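Woltavlow
README, second release

Woltavlow is a written inventory of household things that have no proper drawer: hoses, plastic sheeting, dark cloth of uncertain purpose, dividers that came with a box and dividers that didn't. It began in February as one person's attempt to find a hose. The hose has since been found and the inventory has kept going.

Contents

items.csv has one row per thing, 200 rows in this release
places.csv lists where each thing is supposed to live
moved.csv lists where it went instead (the longest file by far, nearly 2000 rows)
words.txt gives the allowed names for things

Each row in items.csv has a name, a material, a color, a place and a remark. Material may be left blank. Please leave it blank if you are guessing. The first release had 60 entries marked "rubber" by someone who liked the word.

Naming

Hoses go under "hose, smooth" or "hose, corrugated", never "tube". Plastic sheeting is "sheet, plastic", with "clear" or "translucent" added; "milky" was voted out after a long afternoon. Fabric is named by color first, and nobody gets to write "navy" for something that looks black indoors. A box with dividers is one item. Its compartments are places. 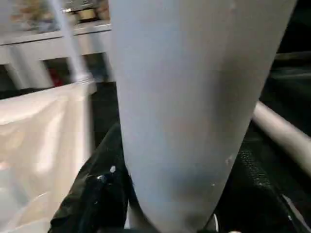
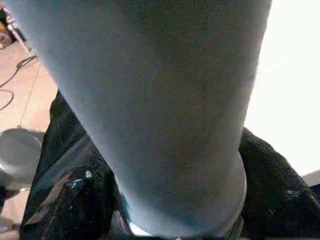
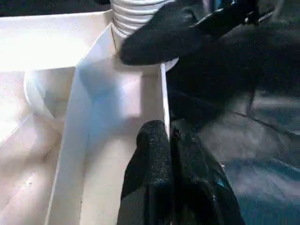 Woltavlow Papers, no. 2, p. 100

The third picture has the two entries people ask about most, the white storage box with its dividers and the white corrugated hose. Both are plain white, so searching by color gets you very little. Search "ribbed" in the remarks. The crinkled translucent sheet in the first is "sheet, plastic, translucent". The dark fabric in the second goes in as "fabric, black, coarse" until somebody proposes better and is willing to edit words.txt.

Known problems

Draped things have no agreed size. We tried "as hung" and "as folded" and got two numbers for everything, neither of them useful.
"Shelf" and "cabinet" overlap. The Plemberg list merges them and the Beneš list doesn't, so expect duplicates if you load both.
"Misc" is still a place. It was meant to be temporary.

Changes

May 8, 2024: compartments moved to places.csv, "tube" removed, "rubber" mostly removed.

Corrections go to Iveta Oravec at the Lolville desk. Include the row number.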